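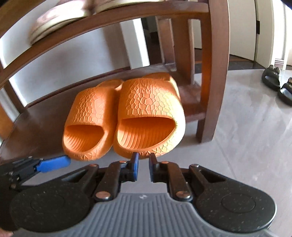
Notebook, entryway storage, Kumosdale house
December 2008

Sandals and slides now go on the lowest shelf of the rack, toes to the front. Pairs stay side by side. Previous layout (heels out, from August) made it hard to tell pairs apart and is dropped.

Thick-strap slides are the awkward case. The strap sets the height needed, the sole hardly matters. The orange pair with the scale-pattern strap goes on the bottom board for now – heels back against the rear rail, so they can't slip behind. Scale pattern holds grit in the grooves between cells. Same for the fine grooves in the footbed near the toe. Dry brush first, then damp cloth. Benvinda used the cloth first on the Nisach pair and had to do them over.

Wood: dark finish shows dust within a day. Tiina wants to try the Itora wax on one rail only, underside, before anything else gets it. Leave 2 days to cure, nothing on the shelf meanwhile. Load test on the spare board: 200 N at midspan, 2 mm deflection, recovered fully on unloading. Good enough for footwear, would not stand on it.

To do
– felt strip for the rear rail, ask Toivo for offcuts
– check that the upper level sits square after waxing
– Helmi to decide where winter boots go. They will not fit under the upper rail.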